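**Walking the Felldale Round: news from the path**

Dear walkers, many of you wrote to ask if the Felldale Round is open again after the winter, and how it is now on the north side. I walked all of it in April, in three days, with my rucksack and one night more than I had planned. So I can answer from my own feet.

The short answer is yes, it is open. The long answer needs some space, so please take a cup of tea.

The Round begins in Drollton, at the stone trough behind the bus stop. There are two buses in the morning and one at 4 p.m. From the trough you follow the lane until the last farm, and then the path goes up through a beech wood. The first hour is steep. I say this because the old leaflet calls it "a gentle start" and two people in my group last year were angry with me, although I did not write the leaflet. After the wood the land becomes open and you see the whole valley to the south, with the river and the roofs of Fustham very small at the end of it.

Day one finishes at the Rostami guesthouse. The house has eight beds in two rooms, and dinner is at seven. They cook one dish for everybody, usually lentils with rice and a big bowl of pickles, and it is good manners to tell them before noon if you are coming. The telephone works better than e-mail. If nobody picks up, try again after the lunch hour, when they come in from the garden. 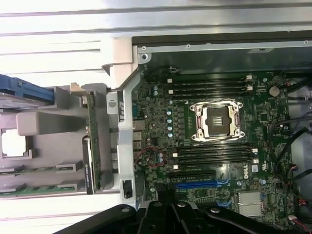
Day two is the one that people worry over, and I understand why. The path climbs to the Saddle, which is the highest point of the Round at 1505 meters. In my youth I walked in mountains where this would be called a hill, but height is not everything. The Saddle catches the wind from the west and there is no shelter on the last part. When I passed there was old snow on the north side, in a strip 20 meters wide. It was soft in the afternoon and I could kick steps in it. Early in the morning it will be hard, so start a little later than you would like, or carry light spikes for your boots.

The marks are better than before. New paint was put on the rocks in the autumn, yellow with a white border, and I lost the way only once. This was after the sheepfold, where a wide track goes left and looks very much like the correct way. It is not. Stay on the small path to the right of the wall, even when it seems to disappear in the grass. It comes back after a few minutes.

Water is the other question. On day two there is a spring below the Saddle on the south side, with a metal pipe, and it was running well. On the north side I found nothing until the bridge. Please fill your bottles at the pipe, all of them. In summer I would carry two liters from there, and three if you walk with a dog.

About the bridge – the old wooden one is gone. The flood took it in December and for some weeks the walkers had to go down to the road and come up again, a very dull detour. Now there is a steel footbridge, a little higher up the stream than the old one. It is narrow, so with a big rucksack you go sideways at the entrance. I was sorry for the old bridge, where everybody used to sit and eat their bread, but the new one does not move under you, and my knees were thankful.

After the bridge the Round goes through the forest to the Fustham hut. This hut has no guardian until June. There are mattresses and a stove, and you must bring your own sleeping bag and food. The key is in the bakery in Fustham if you come from that side. If you come from Drollton, as most of us do, you must arrange it before you leave, and the bakery will hang the key in the box by the door and tell you the number. I did not arrange it. This is the reason for my extra night, which I spent back at the road in a room above a garage.

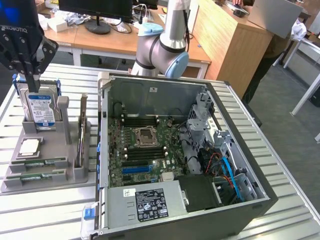

Eifion Prothero writes that he walked the Round in the other direction two weeks after me, and he found it easier for the legs. The climb from Fustham to the Saddle is longer but more even, he says, and the snow was then only a few patches beside the path. He advises against the descent through the beech wood after rain, because the leaves hide the roots and he fell there twice. He also reports that the 4 p.m. bus from Drollton left five minutes early, so he had plenty of time to dry his trousers.

I thank him for this, and I think he is right about the direction for walkers with strong lungs and weak knees. For a first visit I still prefer to go from Drollton. The view from the Saddle opens in front of you on this side, and in the other direction you have it behind your back.

Day three is short and I have little to say of it. The path follows the river from the hut to Fustham, mostly flat, with some mud near the cattle gates. There were herons. You can be at the bakery before eleven, and the walnut bread is sold out soon after that.

Some practical things at the end:

- The map of the Round was printed new this spring. The older one still shows the wooden bridge and the wrong line at the sheepfold.
- Phone signal is good on the Saddle and in both villages, and absent almost everywhere between.
- Tents are not allowed above the tree line. Below it, ask at the farms. They said yes to me every time I asked in past years.
- Dogs must be on a lead from the sheepfold to the Saddle until the end of July.

Majdi Karaki is making the list for the group walk in June. There are still places, and beginners are welcome if they have walked two full days one after the other before. Write to him by the end of May, and tell him if you need a lift to Drollton or if you have a free seat in your car.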